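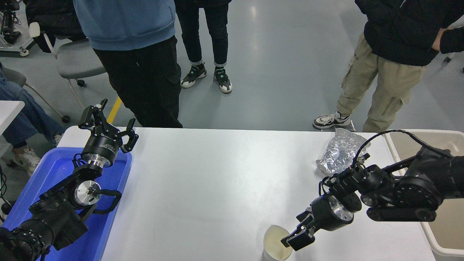
# Why do miners carry a tag?

I grew up in Tangen, where you could hear the hooter from the Unance mine all over town, and the thing I liked best as a child was the tag board. So let me tell you about it!

A mine is a bit like a town underground. It has streets (called tunnels or drifts), workshops, even places to eat your sandwiches. Now imagine you are the boss and there's an alarm - smoke, perhaps, or a rock fall. What do you need to know first? Who is down there, of course.

That's where tags come in. Every miner has a small metal disc with a number stamped on it. Before going down, you hang it on the board. When you come back up, you take it off again. If there's still a tag hanging at the end of the shift, people start looking for its owner straight away.

My uncle's number was 1218 and I can still see it in my head. He once went home with the tag in his pocket and got a proper telling-off, and quite right too.

Lots of mines use electronic tags now. The one at Evport changed over in November, and a computer there keeps track of all 88 people on a shift.

So what do miners do if the alarm goes and they can't get out? They head for a refuge chamber. It's a strong metal room with its own air, water, food and a telephone, and the doors shut tight to keep smoke out. I sat in one on a visit and it was very, very boring - but boring is fine when you're waiting for rescuers. It had room for 40 people, all squashed up on benches, and a toilet behind a curtain (yes, I asked).

**Words to know**

- **Shift:** the hours one group of people works
- **Drift:** a tunnel that runs more or less level
- **Refuge:** a safe place to wait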